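Yusri Sumampouw
Thread: what changes for people when the robot comes to the workplace. I write about our place in Marnport, because I read many posts on this topic from people who sell robots and not so many from people who must work next to one.

1/
I am a shift lead. We prepare meals for three care homes and one ferry company. My team is 17 people. In February the management told us that two robot arms will learn the heating work, and that no job will be cut this year. The words "this year" were discussed in our break room for a long time.

2/
The heating work is simple to explain. You open the microwave, you put the tray in, you close, you press the button, you wait, you open, you take out. On a busy morning we do this 200 times. It is not heavy work, but the wrist and the shoulder remember it in the evening. Two of my colleagues have had treatment for it.

3/
So this is what the arms practice on. One ordinary microwave on a white table, in the small room next to the cold store. The company which installs it is Skeltus, and they started with the door, before any food. I had thought that the door is the easy part.
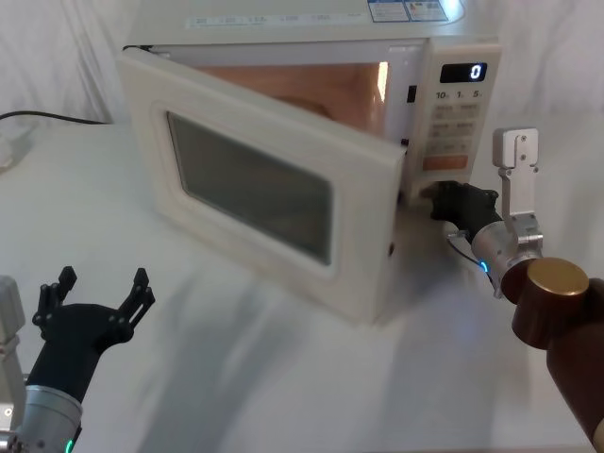

4/ What the robot finds difficult

A person opens a microwave without thinking. You press at the bottom of the panel with one finger and the door jumps toward you. Then you push it wider with the elbow, because your hands are full. The arm has no elbow habit. Somebody has to teach it where to press, how hard, and where the door will be afterwards.

5/
The somebody is us. I did not expect this. Four people from my team were trained to guide the arms, and Skeltus uses what they do as lessons. So the person who knows the work best is the teacher. I find this fair. I also find it a little strange, to teach your own task to the one who may take it.

6/
We had a long talk about pay for the teachers. At first it was counted as normal shift time, same rate. I wrote to the management that teaching is a different job from heating trays, and it needs a different concentration. After 4 weeks they agreed to a supplement. It is small, but it is written in the schedule with its own name, and for me the name is important.

7/
Some practical things for other shift leads. Ask for the same machine that you use every day. Ours is a Midea with the release button low on the right side, under the orange buttons. The first plan was to train on a different model with a handle, and then everything would have to be taught again.
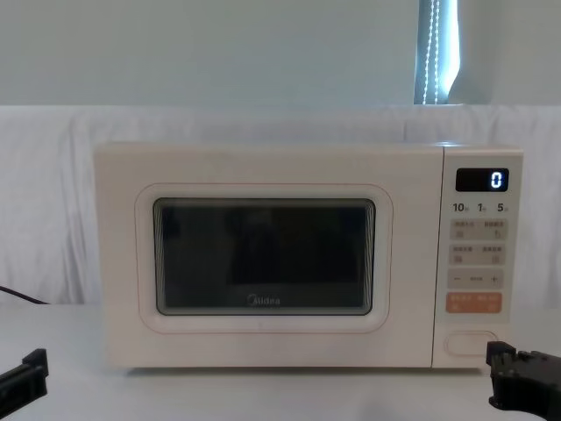 Also ask who may stop the arms. In the beginning only the technician had permission, and he was in Huvness two days of the week. Now each person on the shift can stop them, and nobody has to write a report about why. Please insist on this point before the first day. Later it is harder to get.

8/
About fear. I asked everyone in the team separately, because in a group people say what the loudest one says. The older colleagues were less afraid than the young ones. They told me they have seen the dishwashing line come, and the labeling machine come, and there was still too much work. The young ones asked me what they should learn now. I had no good answer and I told them so.

9/
One thing I see already: the talk between people has changed. Heating was the place where two persons stood together and had 2 minutes to wait. There you heard that somebody's child is sick, or that somebody cannot take the late shift. Nobody put this waiting time in the project plan, and I understand why, but for a shift lead it was useful time.

10/
The teachers say that the part inside the oven needs the most patience. You have the open door on one side, the wall of the oven on the other side, and the glass plate on the bottom. With your own hand you feel the edge of the plate. Through the gripper you feel almost nothing, so you must look all the time.
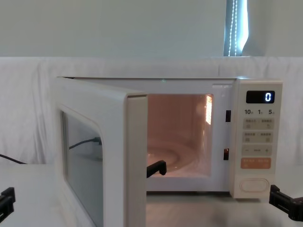 Left gripper at the opening, between the door and the oven. The glass plate is inside.

11/
Your eyes get tired from this. We agreed that one person guides for 40 minutes and then does something else. In Treloar, where our sister kitchen is, they tried half a shift without change and two people asked to leave the group. I think they did not dislike the robot – they disliked the schedule.

12/
What did not change: we still check each tray by hand with the thermometer, and a person signs for it. The management asked if this can be automated also. I said not now, and our quality manager said the same in a shorter sentence.

13/
What I want to have in writing before autumn:
– that the teachers keep the supplement when the teaching is finished
– that people with wrist problems are the first who get other tasks
– that "this year" becomes a longer period

The first one is almost agreed. For the other two we have a meeting next month. 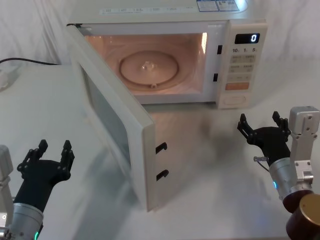

The practice table. Door open, both grippers open.

14/
Some of you asked if I am for or against. I am for fewer painful shoulders. I am against learning about my own schedule from a supplier's presentation. If your workplace is at the same stage, write to me, I would like to compare the agreements. I answer mostly after 8 in the evening.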